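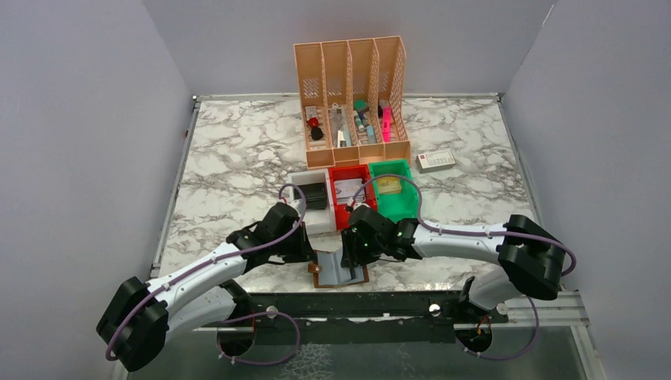

Photo: Darmawan Purba / Gisine

Gisine, progress note to De Graaf, November

Quick one, full figures go with the next claim. Evelien Hendriks writing, Darmawan checked the numbers.

Question you funded: can a pair of arms do the small tidying jobs at a shop counter or on a hall table at home, at a standard a person would accept. Short answer, some of them. Slowly.

Where we are. Sorting into bins, fine. Stiff things with clear edges go where they should nearly every time, and Wivero would take that today if it were faster. Putting small items back upright in an organiser, patchy. Anything that folds, poor. Wallets are the worst and have had most of our time this period.

Last wallet batch: 8 tries at opening and closing with both arms, 5 clean. Of the failures, 2 were the left gripper missing the closure tab, the other was a slip on the fold. A teenager would get 8 and be bored. Still, we had no clean ones at all last time we reported so I'm happy to put it in writing.

Speed is the bad news. About 2 minutes for a wallet, start to finish. Wivero staff do it without looking. 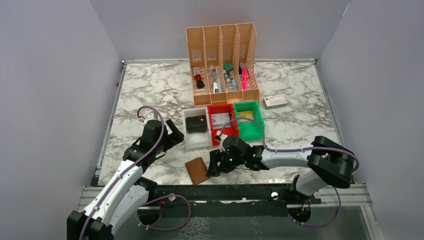
Wivero's main worry is still mess. Their counter is never clear and they don't want a machine that only works on a bare table. Fair point, so we've stopped testing with single items and everything now stays out during a run. The brown wallet lies at an angle with its flap showing, the three bins are right behind it and the organiser is behind those, so the grippers have to work close to the bin rims without catching them. Rim knocks still happen, mostly on the red bin, and we've not logged them properly. Will do.

Problems. Fingertip pads from Grilora wear quicker than hoped, spares ordered. Cable slack needs retying too often, it costs us a good part of the morning. Lighting ok now.

Next: coins, receipts, a zip. Then the same jobs at Wivero on thier own counter, if they can spare us one. Budget on track apart from the pads. No change to the end date asked for.

E. Hendriks

Comments

pads_and_grips
Does a clean try mean the tab was snapped shut or just folded over?

Darmawan Purba
Snapped. Folded over goes down as a fail.

Mags
I'd take one at two minutes a wallet if it did the kitchen drawer as well

tillside
Worked a counter for years. Try it with a wallet stuffed with loyalty cards, it won't want to shut for anybody.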